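Cuaderno del taller de tintes
Junio, entrada de la tarde

Empiezo por lo que quedó a medias en la página anterior: la rubia del saco nuevo tiñe más que la del saco viejo, y mucho. Las dos muestras que dejé colgadas junto a la ventana se hicieron con la misma proporción, la misma olla y la misma lana, y la del saco nuevo salió de un teja tan subido que pensé que había confundido las etiquetas. Repetí las dos en tarros pequeños y otra vez lo mismo. Así que a partir de ahora, por favor, quien use rubia que apunte de qué saco la saca. He puesto una cinta verde en el nuevo. Si la cinta se cae, el nuevo es el que huele más a tierra.

El lío de hoy es el encargo de Pisbridge. Quieren rosa. No coral, no salmón, no «rosa antiguo», que luego cada cual entiende lo que quiere. Rosa pálido, para los chales de verano, y en una sola tanda para que no haya saltos entre madeja y madeja. Son 700 gramos de Siriwan de dos cabos, que es una lana preciosa pero chupa el color como si llevara un mes sin beber, y en los tonos claros eso es una faena: donde primero toca el baño, ahí se queda todo, y luego tienes una madeja con manchas como de mapa.

Apunto el mordentado, que lo hicimos con calma y creo que quedó bien. Lavado con jabón neutro, dos aclarados, la lana entra mojada (mojada de verdad, de toda la noche, no de un remojoncito). Alumbre de Dreltemeck, el del bote azul, y un poco de crémor tártaro. Subida lenta, una hora larga sin llegar a hervir, y a enfriar dentro de la olla hasta la mañana siguiente. El alumbre de Dreltemeck tarda en disolverse y deja un poso blanquecino si lo echas en agua fría, de modo que yo lo deshago antes en un cazo con agua muy caliente y lo añado ya transparente. La última vez me lo salté por prisa y tuve grumos pegados a las fibras, que luego salieron como puntitos oscuros. Aprendido queda.

Las primeras pruebas de rosa fueron con rubia, y ahí me empeñé yo. Me gusta la rubia, me gusta cómo envejece, y me parecía que con un tercer baño, cuando ya ha soltado lo fuerte, saldría algo delicado. Pues sale delicado, sí, pero sale melocotón. Bonito para otra cosa. Lo probé en frío, dejando la muestra dos noches dentro, y salió un melocotón más clarito. Lo probé con una pizca de ceniza sódica para tirar de él hacia el rosa y mejoró algo, aunque la lana quedó áspera y no me compensa en un chal que va a ir al cuello.

También está la cuestión del agua. En el grifo de aquí tenemos un agua durísima, la tetera es la prueba, y con rubia eso ayuda a los rojos, pero con lo que viene después no ayuda nada. En el bidón de fuera queda lluvia, más de 200 litros después de las tormentas, y la tira de pH me da 7 clavado. La he colado con una tela fina para quitar hojas y bichos. Para este encargo voy a usar solo esa, también en los aclarados, y si hay que regar las macetas que se rieguen con la del grifo, que no protestan.

Segunda ronda: cochinilla. La molí en el mortero hasta que quedó como harina, la cocí en un saquito de algodón y colé el líquido tres veces. El primer baño es un fucsia escandaloso, hay que verlo para creérselo, y la tentación es pensar que basta con echar poquito. Y sí, basta con echar poquito, pero el poquito tiene que ser poquísimo y tiene que estar repartido antes de que la lana lo vea. Mi muestra A fue un chorrito en la olla con la lana ya dentro (mal, muy mal, una punta fucsia y el resto casi blanco). La muestra B, el chorrito primero, remover, y luego la lana: mucho mejor. La muestra C, igual que la B pero con el baño frío y subiendo despacio durante 30 minutos, y esa es ya otra historia, lisa de punta a punta.

El tono de la C todavía me parece un pelo cargado. Lo que tengo en la cabeza es un rosa pálido de los que casi no se atreven, por la zona de las flores artificiales de la jardinera gris y blanca, que sobre el azul empolvado de la mesa redonda me parecieron justo el grado de claridad que hace falta para Pisbridge.

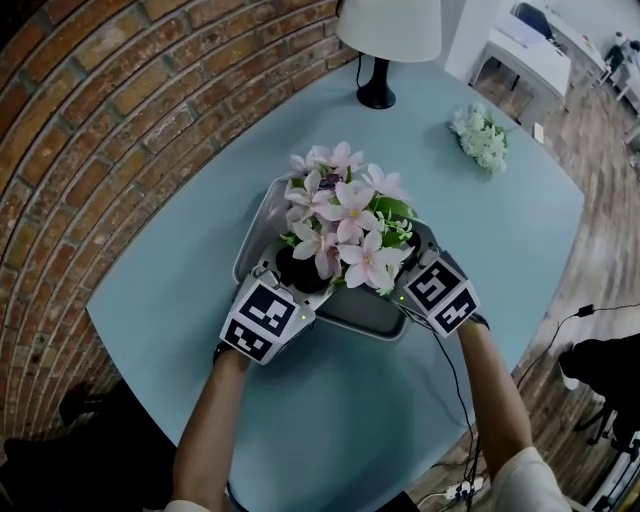

Por el grupo me contestan que cuidado con fiarse del tono en mojado, que la cochinilla en Siriwan baja más de lo que una espera al secar, y que en el encargo del invierno se quedaron cortos por eso mismo y hubo que volver a meterlo todo. Que deje la C colgada a la sombra, la mire seca y solo entonces decida si aclaro. Y añaden que si al final aclaro, lo haga con menos tinte desde el principio y nunca sacando la lana antes de tiempo, que el color que se agarra deprisa y mal es el primero que se va con el lavado.

Tienen razón y me da rabia, que ya tenía la olla grande puesta. La he apagado. La C está en la cuerda del pasillo, con una pinza de madera y una nota que dice NO TOCAR, y al lado he colgado un trozo de la misma lana sin teñir para tener con qué comparar. El blanco de la Siriwan tampoco es blanco, es un crudo que tira a mantequilla, y a un rosa muy claro eso le pesa. Ahí está, me parece, la mitad de la explicación de los melocotones: parte del amarillo lo ponía la rubia y otra parte ya venía puesta de casa.

Se me ocurre bajar un poco el amarillo con un baño de índigo muy, muy agotado antes de la cochinilla, una especie de azulete. Lo hacía de joven con las sábanas y funcionaba. En lana me da miedo, por la alcalinidad de la tina y por lo fácil que es pasarse y acabar en malva. Voy a hacer una prueba mínima, con hebras sueltas, y si sale malva me callo y vuelvo a lo de antes. Si alguien del taller lo ha intentado, que lo escriba en el margen con letra que se entienda.

Cosas sueltas de hoy, para que no se pierdan:

La olla esmaltada tiene un desconchón en el fondo. Es pequeño pero por ahí asoma el hierro, y el hierro con la cochinilla da unos morados grisáceos tristísimos. Queda apartada para los baños de nogal, donde le da igual. Para los claros, acero y nada más.

El termómetro largo marca de más. Lo comparé con el de cocina en agua hirviendo y se pasa. Le he pegado un papelito con la diferencia, y si el papelito se moja, que se mojará, lo volvéis a medir.

Las cucharas de remover rosa y las de remover azul estaban mezcladas otra vez en el mismo cubo. Las he separado y les he atado un hilo del color que toca. La madera guarda tinte aunque la laves, y en un baño flojo eso se nota.

El colador de tela hay que coserlo por el lado, que se abre.

Han preguntado desde Brevdale si podemos dar el curso de cáscara de cebolla en septiembre. Por mí sí, con dos condiciones: que haya agua corriente en la sala y que traigan la lana ya lavada. El año pasado se nos fue media mañana en desengrasar madejas que venían casi directas de la oveja, y la gente se aburría, con razón. Les he dicho que lo hablamos y les contesto. Las cebollas las podemos juntar desde ya, así que nada de tirar cáscaras en casa, las moradas en una bolsa y las doradas en otra.

Pruebas de luz: he preparado la tira de cartón para la ventana del sur, con una mitad tapada, y he metido la B, la C y el tercer baño de rubia, que aunque no valga para Pisbridge quiero saber cuánto aguanta. La cochinilla sobre alumbre suele portarse bien, pero en tonos tan diluidos no me fío de lo que digan las tablas, que casi siempre están hechas con colores llenos. Se queda ahí hasta que acabe el verano. A los de Pisbridge no les puedo hacer esperar tanto, claro, de modo que con la entrega irá una nota de cuidados: a la sombra, jabón neutro, nada de vinagre. Lo del vinagre lo pongo en grande. Hay quien aclara los chales con un chorrito por costumbre, y la cochinilla con ácido se te va al naranja antes de que hayas dejado la botella.

He hecho también la cuenta del polvo que queda en el bote y llega de sobra para la tanda entera, incluso si hay que repetir. Lo que no llega es el crémor, que está en las últimas. Lo apunto en la lista de la puerta junto con guantes de los finos (los gordos no dejan notar los nudos) e hilo de algodón para atar madejas. Las ataduras, por cierto, flojas y en ocho, cuatro por madeja. En la tanda de los verdes alguien apretó tanto que quedaron anillos blancos, y fui yo, ya lo digo antes de que lo digáis vosotros.

Seis de la tarde. La C sigue húmeda por dentro del nudo, por fuera ya ha bajado algo. La veo más suave pero no pienso opinar hasta mañana, con luz buena. El baño de cochinilla sobrante está en la garrafa tapada, en la nevera del taller, abajo, etiquetado. Lo de la nevera es tinte y NO es zumo de granada.

Para mañana: mirar la C, hebras en índigo, coser el colador, contestar a Brevdale.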